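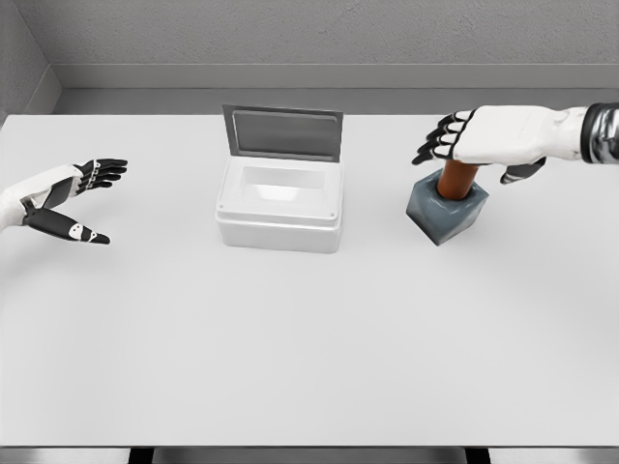

Do-yoon Moon wrote in to say I am too hard on fragrance, that a face cream with no smell is a sad little chore, and that I should try living with one for a winter before telling other people to. Fair. I did, though. Two winters. Still think I'm right.

My point last time, for anyone who skipped it, was that we pay for scent and call it skin care. Open the jar, smell the roses, feel looked after. The cream could be plain grease underneath and most of us would come back for another. I would. I have.

Take Skeltell. Their night cream costs 48 dollars and I bought it in February with my own money, nobody sent it to me. Lovely smell, something like wet leaves and orange peel. My cheeks went red by the third night. Stopped, waited a week, tried again, red again. Now that's one face and I'm not a doctor. But when I wrote to ask what was in the perfume part, I got back a very nice letter telling me it was a "signature blend". Which is the word on the label dressed up a bit.

I don't want scent banned. People keep reading that into it. I want it to be a choice, same as salt on the table. Clellska sells its hand lotion both ways, same tube, same price, and you pick. Why is that so rare? Dae-han Woo told me over lunch that plain versions just sit on the shelf, shoppers sniff the tester and put it back. I beleive him. He has sold the stuff a lot longer than I've been grumbling about it. But of course they sit there – they're on the bottom shelf in a gray tube that looks like it came from a hospital.

Dress the plain one up. Give it the good jar. Then tell me it doesn't sell.

And the word "unscented". Ugh. Unscented can mean they put in a masking scent to cover up the smell of the rest. Fragrance free is usually the one you want, and even then turn it over and read the back. Plant oils get in under their own names, lavender, lemon peel, and those can bother skin as much as anything cooked up in a lab. Natural doesn't come into it. Poison ivy is natural.

Do-yoon's better argument, further down the letter, was about pleasure. That the ten minutes at the sink at night are the only quiet ones in the day, and the smell is half of it. I have no good answer there. Light a candle maybe? Put the scent in the soap, it rinses off. A body oil on your arms is a different thing from a cream that sits on your eyelids for eight hours. I still use the Joo bath oil, which reeks of fig, and I'm not giving it up for anyone, so call me a hypocrite if you like.

What I would ask of the shops is small. One tester of the plain version next to the other one. Same height, same light. Flondum had it like that at their old counter and then they moved and it went away, and the girl there didnt know what I was talking about when I asked.

More letters welcome. Shorter ones, please.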